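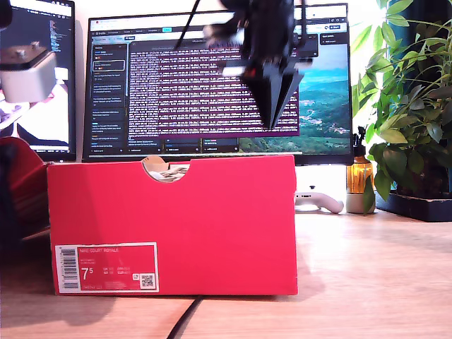
Nuria Kumsa, packaging bench, Plollbridge | 2020-06-26

Workshop > Notebooks > Belay > Boxes and fill

Started on the shoeboxes today and I'm very happy about it. I've been wanting to get to them for ages! The mailers were fine, the mailers were useful, but a shoebox is something people keep, and you can learn so much from what makes it worth keeping.

First one on the desk was the red Court Royale, size 7.5. I left it there most of the morning, long side facing me, and liked it more each time I looked up from the spreadsheet. It's a really strong red. With light on it the colour goes a little lighter and warmer, so any colour matching has to happen over at the lamp and not at my desk (note to self, I have made this mistake before, with the greens).

The label. Everything sits in one panel low on the left of the long side with a white border around it. Barcode turned to run vertically up the left edge, name in small light letters at the top, then the 7.5 in white, huge. That's the bit I love. You could read the size from the far end of a stockroom and you'd never need to know what the rest says. The conversions are in tiny columns off to the right with the codes, and a little QR square is tucked in the bottom corner. For Jodier's boxes we've been giving the style name the most room and the size comes third or fourth. I think we have that backwards. Whoever is hunting along a shelf generally has the style already and wants the number.

Tried it straight away: mocked up 2 Jodier labels at full scale, one with the size big and the name small, the other as we have it now. Taped them to blanks, put them on the top shelf, walked back to the door. The big number wins and it isn't close. The conversion columns I'd still like a touch larger than on the red box, my eyes are not what they were.

The finger cutout. Half circle in the top edge, near the middle of the long side. Such a small thing and such a pleasure. I want this on the Jodier box. Points to settle before I ask for a sample:

- Radius. Mine fits my finger, which proves very little. Get some larger hands in.
- Does the paper creep out of it when the box is tipped? You can see the fill through the opening, so it has to look decent as well as stay put.
- Which side gets the label. Cutout and label on the same face means one face to the front on the shelf, and I'm fairly sure that's how I want it.

Fill. Crumpled paper, beige and brown together, showing through the cutout. I like that against the red much more than I expected to. We had been set on white for Jodier and I'd now like to see the browns beside their dark blue before anybody orders anything. Rustovis can send an unbleached sheet in two weights. Asked for both.

Did a bit of crumpling while I waited on the reply. A loose ball springs back and pushes on whatever is above it. A tight twist stays down but leaves gaps at the corners. Best so far is a loose crumple, flattened once with the palm, then tucked along the ends. I've written the fold on a card and pinned it over the bench.

Belay numbers, for the record. The sheet is at 2,663 entries with everything in it, and 208 of those are shoeboxes. I'd like a photo, outside measurements and a line on the fill for every one of them. I'm entering colour as a plain word for now (red is red) and we can argue over swatches later in the year.

Also changed the column headed "opening" so it takes cutout, tab, ribbon or none. If you entered anything as "other" in June, please go back and have a look, most of them are cutouts.

Next:
- measure the red box and enter it
- blank with a half circle, three radii, cut by hand
- browns against the Jodier blue under the lamp
- find the good bone folder, it was in the left drawer

Comments

pw_bench2: Yes to the big size number!! I did two summers in a shoe stockroom and it's the only thing I ever looked at. Please keep it away from the bottom edge though, shelf lips hide it.

Marguerite: Bone folder is with me, sorry. Bringing it back after lunch.

tolly: Could we try the cutout on the short end too? Ours get shelved end-on at the shop and the long side never shows.

Nuria Kumsa: tolly, good one, adding an end-on blank. Would the label have to move round with it then? Come by and we'll try it on the shelf.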